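In Defense of the Uncleared Table

My brother-in-law and I have been having the same argument since June, and I've decided to have it in public, where he can't interrupt me.

Bayu Wuisan clears while people eat. You put your cup down for two seconds to laugh at something and it's gone, stacked inside another cup, and he's halfway to the trash can with your napkin. He thinks this is manners. I think it's a fire drill with fries.

I grew up over in Pukcombe, in a house where takeout landed on the table and stayed there until the last person quit picking (usually my aunt, who could make one bag last till 9 p.m.). We'd sit there with the wrappers and the lids and the sauce packets all over the place, and that's when the talking got good! Somebody would bring up money, or a boyfriend, or that awful bus trip. You don't get those conversations at a wiped-down table. A wiped-down table says go home.

Bayu's side, and I'll be fair to him, is that mess spreads. He says one greasy paper on the table turns into a week of greasy papers, and okay, I've seen my kitchen in a bad month. But I'm only asking for an hour. Maybe two if there's dessert.

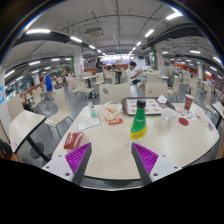
Fried food still in the bag, napkin on the tray, and a lid that's wandered off on its own.

Look at that table and tell me you want to grab a sponge. I want to pull up a chair and ask whose green bottle that is. There's a paper still out that could be the receipt, so we could even fight over who owes what, and I love that fight.

He'd have the whole thing bare in 70 seconds, I've watched him do it. So my offer stands, Bayu: you can clear everything, every cup and scrap, and I'll hold the bag open for you. Just wait till my aunt's done eating.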